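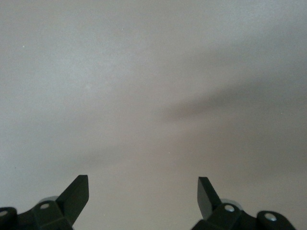

Marinho

Desk and computer safety check, with my comments
December 2018

I do this check on my own setup at home and then again on the one at work, where I got the job by complaining about the power strips. The bare list came from the office (we rent two floors at Markside, and the building people want it filled in every year). The comments are mine. Copy whatever you like!

Allow 45 minutes for one desk if you do it properly, longer if you have as many cables as I have. Bring a flashlight, a can of air, some sticky labels and a trash bag.

POWER

1. Power strips: no strip plugged into another strip.
Result: FAIL at home, fixed the same day
Comment: I know. I tell everyone off about this and then I found one under my own desk, behind the printer, feeding the charger for my headphones. I bought a longer strip with more sockets and threw the little one out. If you can't reach the wall, get a longer strip or get a new outlet put in.

2. Strip is rated for what's on it.
Result: OK
Comment: Add up the watts on the labels and compare with the number on the back of the strip. Mine came to 557 watts with everything counted at its worst, and the strip is good for far more than that. The space heater is not on it. Space heaters go straight into the wall, always, and I'm not going to argue about it in the comments again.

3. Plugs and cords: no cracks, no scorch marks, no tape.
Result: OK, one replaced
Comment: Unplug first, then run each cord through your fingers from one end to the other. I found a flat spot on the monitor cord where the chair had been rolling over it, probably for months. The copper wasn't showing but I replaced it anyway - it's a standard cord and I had a drawer full of them.

4. Battery backup: self test passes, no swelling, no smell.
Result: REPLACE SOON
Comment: Mine is an old Castar. It passed the self test, but the front panel said 76 percent on a day when it should have been full, and it stayed there overnight. I've ordered a new battery pack. Please look at the casing as well as the lights. If the sides are bulging, stop using it and take it to a place that accepts batteries, and don't try to pry the pack out with a screwdriver.

5. Laptop chargers: not under a cushion, blanket or pile of paper.
Result: OK at work, FAIL at home
Comment: Paper. It was tax stuff. Moved.

COMPUTER AND SCREENS

6. Vents clear on all sides.
Result: OK after cleaning
Comment: Shut the machine down and unplug it before you blow the dust out, and hold the fan blades still with a finger or a pencil so they don't spin up. Do it outside if you can. I did it in the hallway the first year and had to vacuum the hallway.

7. Case stands level and can't be kicked over.
Result: OK
Comment: At work they sit in those metal cradles under the desk. Give the cradle a good tug. I had one where two of the screws had worked halfway out of the wood.

8. Monitor arm: clamp tight, arm holds its height.
Result: ADJUSTED
Comment: I have an Andetti arm and I like it a lot, but the clamp needs a turn every few months. Mine took almost half a turn this time, which was more than I was happy with! Take the monitor off before you touch the spring tension screw. The arm wants to fly up when there's no weight on it, so keep your face out of the way.

9. Laptop batteries: lid closes flat, trackpad clicks normally.
Result: OK
Comment: A trackpad that has gone stiff or a base that rocks on the table can mean the battery is swelling. That includes the old laptop in the closet that you're keeping for parts. Mine is fine but I've put a label on it with the date, so I'll remember to look again.

CABLES AND FLOOR

10. Nothing across a walkway.
Result: FAIL at work
Comment: Network cable from the wall to desk tag 1623, straight across the path to the kitchen. Somebody had put a rug on it. A rug makes it worse, you catch your toe on the edge and you can't see what's under there. I've asked for a floor cover and in the meantime it runs around the back along the wall.

11. Enough slack on a standing desk.
Result: OK
Comment: Raise the desk all the way up and watch the cables, then bring it all the way down and watch again. Do both. A cable can be fine at the top and get pinched in the legs on the way down. Also try the stop, by letting go of the button halfway.

12. No drinks above the power strip.
Result: OK, sort of
Comment: The strip is now screwed to the underside of the desk near the back, and my coffee lives on the other side. The form only has OK and FAIL. I ticked OK.

CHAIR AND KEYBOARD

13. Chair: casters all there, base not cracked, gas lift holds.
Result: OK
Comment: Turn it upside down. It takes a minute and you'll find hair in the wheels. If the seat sinks slowly while you sit, don't open up the cylinder to fix it (there is a video, don't watch it). Swap the whole part.

14. Keyboard and mouse at elbow height, wrists straight.
Result: OK at home, RAISE CHAIR at work
Comment: I never used to count this as safety, and then I had a bad winter with my right wrist. Tall keyboards need a lower desk or a higher chair. Once the chair goes up, check that your feet still rest flat, and get a footrest if they don't.

STILL OPEN

Battery pack for the Castar: ordered, not here yet.
Floor cover for the walkway: asked for, waiting.
Cradle screws: the new ones are longer, look at them again in the spring.
Smoke alarm in the home office: tested, works, and the cat has forgiven me. It isn't on the Markside form, so I've written it in by hand at the bottom.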